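Speaker notes: Eating Through a Long Winter, and What the Cellar Books Tell Us
Testmont Public Library, evening talk series
Wednesday, October 3, 2018

(Wait for the side door to close. Thank the library for the coffee.)

Good evening, everybody, and thank you for coming out in the rain. I grew up a short drive from Testmont, and I learned to love this subject in my grandmother's cellar, where I was sent for potatoes more often than I cared to go. So if I wander a little tonight, please forgive me, it's a subject I'm very fond of!

Most of what I have for you comes from the Pesonen farm books. There are 9 of them, kept by one family up on the Grestow road, and they record what went down the cellar steps in October and what came back up by spring. Read the turnip entry slowly, it always gets a laugh: "262 turnips, and Mother says it is too many."

(Slide 2. Let them look while you find your page.)

Now, before we get to the cellar itself, I'd like you to think about your own kitchen. Most of us can put grapes and a red pepper on the table in the middle of February without giving it a second thought. The Pesonens could not have done that, and they planned their whole fall around it.

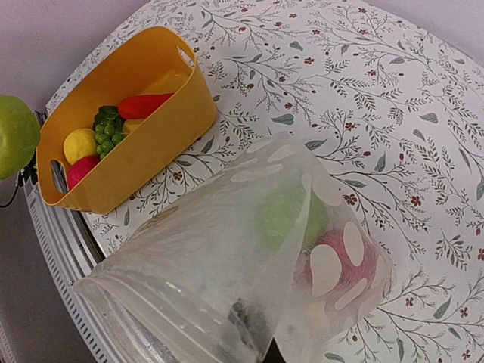 Photo: author's slides, Testmont talk

Grapes are a nice place to start, as the family did grow a few along the south wall. They ate them fresh for a couple of weeks and then turned the rest into jelly, and the books are quite strict about who was allowed to open a jar before Christmas. Peppers they strung up and dried by the stove. There's a lovely line about the smell of them getting into the bed linens, which I'll read if we have time.

(Slide 3, cellar plan. Point out the two doors.)

Apples and potatoes were kept well apart, and you'll want to do the same at home. Carrots went into boxes of damp sand. Cabbages were hung by the roots, and the outer leaves went to the hens as they yellowed.

(Slide 4. Skip if we started late.)

The Kaltmont cellar was dug out and repaired in 2000, and it is open on weekends if you'd like to stand in one. Bring a sweater, and mind the third step.

(Stop here for questions, 20 minutes. Somebody will ask about squash: dry and not too cold, upstairs under a bed is fine. Sign-up sheet for the Kaltmont visit is by the coat rack.)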